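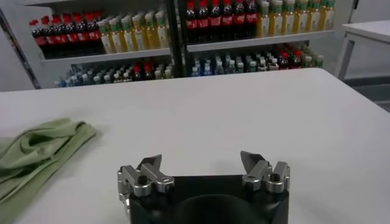
Herkham clothing bank to move into former post office in January

Herkham's school clothing bank will leave the church hall annex and open in the former post office on Jisberg Street in January, after the town council approved a two-year lease on the building.

The bank gives out donated school clothes, coats and shoes to families in the Herkham and Issahaku districts at no charge. It handed out 306 parcels over the past school year, up from a little under 200 the year before, and has been short of storage since the spring.

Council members voted 6 to 2 in favor of the lease. The two who voted against it said the building should have been put on the open rental market first.
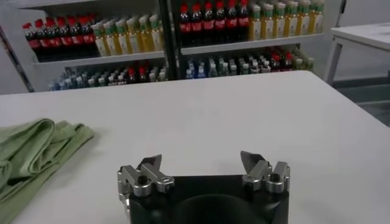 The former post office has stood empty since the counter service moved to the Cluvent shopping center. It has a step-free entrance, a back room with its own loading door and parking for 13 cars. The annex has no parking, and families have had to wait on the stairs when it rains.

"We turn away winter coats every year and then run out of them by February," said Nhi Vi, who manages the bank. "With the back room we can take them in all year and keep them."

Opening hours will also change. The bank now opens for two hours in the afternoon. At the new site it will open from 9 a.m. to noon and again from 3:30 to 6 p.m., so that parents can come by after school pickup.
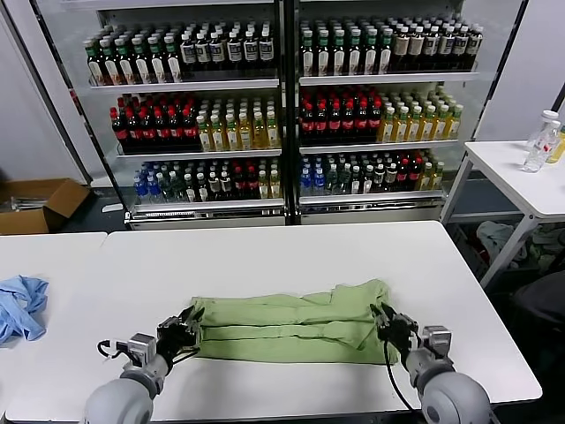

Delali Agbenyega
Local News Reporter

Rent has been set at $100 a month for the length of the lease, with the bank paying for heat and power. Edem Quaye, who heads the council's property office, said the roof was repaired last year and the building needs only new lighting and a fire door before it can open. The council will pay for both.

Some neighbors had asked about traffic on Jisberg Street, where the elementary school bus stops. Quaye said delivery vans will use the rear lane and will not be allowed to unload between 8 and 9 a.m.

Kwame Agyeman, who owns the hardware store next door, said he was glad to see the lights back on — the block has lost three businesses since the post office closed.

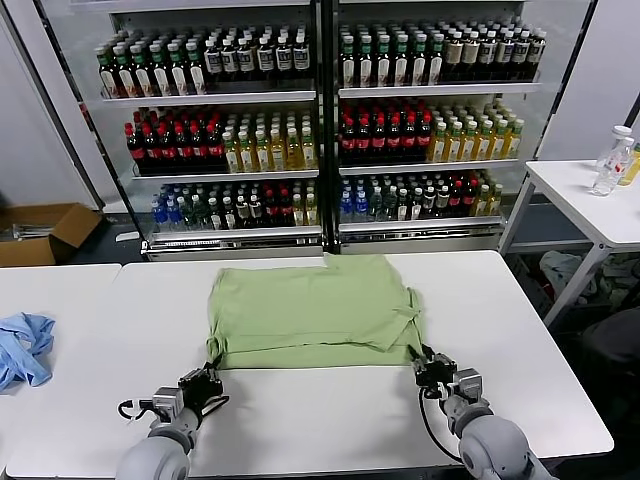
The annex will keep its current hours until the move. Donations of clean clothing in children's sizes can be dropped off there during opening times, and the bank is asking most of all for gym shoes and waterproof jackets. It does not accept underwear or items with another school's crest.

Families do not need a referral, but first-time visitors should bring a letter or report card showing the child's school.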